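Support > Tickets > Home Network > Branar mesh > Slow speeds in back room

Open tickets My tickets Search Log out

Status: Solved

Problem: The Susener node in my kitchen keeps dropping to a crawl. Next to the main Branar router I get 560 Mbps, which I love! In the kitchen I get 10, sometimes less, and video calls freeze every evening.

Tried so far: restarted both units, updated the firmware on the router, moved the node off the top of the fridge and onto a shelf. The light stays solid white the whole time, so as far as the node is concerned everything is great.

Update 1: Thanks for the quick reply! I ran the signal test you linked (what a neat little tool, I had no idea it was in there) and the link between node and router shows as "fair." I also switched the node to channel 2 on the slow band. Small improvement, still no good for calls. The microwave makes no difference either way, I tested that one twice.

Update 2: I made room on the table so I could put the node there for a while and try it away from the wall. It was better within a minute, so we may be getting somewhere.

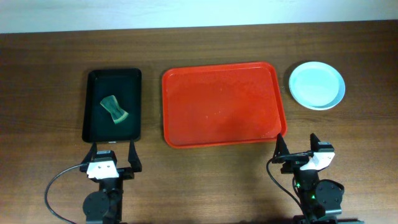 Kitchen table, black tray with the green sponge on the left.

Update 3: Found it! The node had been falling back to the slow band every time it restarted. Under Advanced there's a setting called "Prefer stable link," and mine was on. I turned it off, restarted the node, put it back on the shelf and ran the test again. Around 800 on the link and the full 560 on my laptop. I did a little dance.

Reply from support, Arnham desk: Great work, and thank you for the detailed notes. "Prefer stable link" is on by default in the Pascual firmware. Please leave it off and let us know if the speed drops again after the next update.

Update 4: Updated this morning at 7:40, setting stayed off, speed still great. Please go ahead and close this one!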